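Balakrishnan Thampi
29th November

Notes on plastic tote wear, short thread. Polypropylene, injection molded, gray. Stock at Ramside is 248 totes, all in daily use.

1/ Scratches near the rim come mostly from stacking and nesting. They look bad and matter very little. Load is carried by the rim profile and the corners.

2/ Floor scuffing is a different matter. It holds dirt, so wash time goes up before strength goes down.

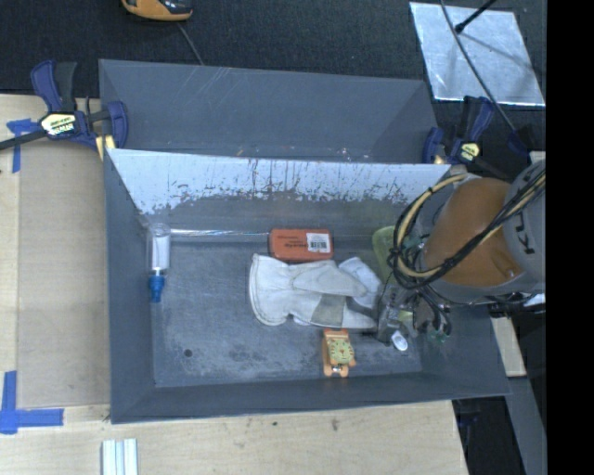
Gray bins, front one with worn inner wall and scuffed floor.

3/ Check corners by hand under a low side light. Stress whitening at a corner means retire the tote. Whitening on a flat wall – log it and check again in July.

4/ Do not mix old and new totes in one stack. Worn rims sit lower and the stack leans.

5/ Retired totes go to regrind. Labels off first, adhesive too. Zondcombe rejects the load otherwise.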